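Chapter 5
Paying for the Robot, and for Everything Around It

Ask a first-time buyer what an automation project costs and you will usually hear the price of the arm. It is the number on the quote, it has a picture next to it, and it is the fun part of the shopping. Then the arm arrives, and the shop finds out it also needs a stand, a gripper, a power drop, a place to put the parts coming in, a place to put the parts going out, and a person with enough free hours to learn the thing.

This chapter is about the whole bill. It is my favorite chapter in the book, and I hope that by the end you will see why. A budget is where you find out what you really want the machine to do. Every line you add forces a choice, and a lot of those choices are more interesting than picking a brand!

We start with a small company, Premden, that packs spare parts for kitchen appliances. Premden set out to automate one bench. The arm itself came to 39 percent of what the company spent in the first year. The rest went to end-of-arm tooling, fixtures, floor work, training, spares, and a long tail of small purchases that were never on the first list - cable ties, label stock, a better lamp, a second set of finger pads. Nothing went wrong at Premden. That is simply what a healthy first year can look like, and the owners would have slept better if they had known it in September, when they signed.

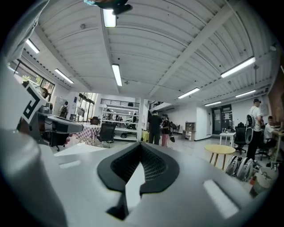

Grippers deserve a budget line of their own, separate from the arm and separate from "accessories," where they tend to get lost. The body of a gripper may last for years, but the parts that touch the product are consumables, much like the tires on a truck. Look at the black rubber pad in the middle of the white gripper body, with its textured mesh surface. A surface like that is bought to hold on to things, and anything bought for its grip has to be checked and, sooner or later, replaced. The square marker on the metallic finger is another item for your sheet. Printed markers cost very little, but somebody has to print them, mount them flat, keep them clean, and have extras in a drawer. When you ask for a quote, ask for the price of the pads and fingers along with the price of the gripper, and ask how long they take to ship.

Space is next. A room has a price even if you already own it. Walk the floor with a tape measure before you sign anything, and write down the ceiling lights, the columns, the doorways, and the paths people use to get to their desks. Lighting matters more than most buyers expect when the equipment depends on cameras, and moving a fixture after the cell is built is a miserable way to spend money. Section 5.3 works through a floor plan for Flustine, a repair business that had to fit new equipment into a room already full of shelves and tables.

Then there is time. In our second long case, the Fagundes bakery supply warehouse set aside 50 hours of staff time for setup and training. You will get to decide whether that was enough, using the work log printed at the end of the chapter. Bring a pencil. I have taught this case often and classes never agree.

We will also compare buying with leasing, using two offers from a dealer called Fullov. The lease looks expensive on page one and rather good by page three, depending on how many shifts you plan to run.

What you will be able to do

After working through this chapter, you should be able to:
List the costs of a robot project that do not appear on the arm quote
Separate one-time costs from costs that come back every year
Estimate a yearly allowance for pads, fingers, and other wear parts
Compare a purchase and a lease over 5 years
Write a one-page equipment request that a manager can read over coffee

Words to know

Capital cost, operating cost, consumable, end-of-arm tooling, lead time, contingency, salvage value

5.1 Start with the job

Before you open a catalog, write one sentence that says what the machine will pick up, where it will put it, and how often.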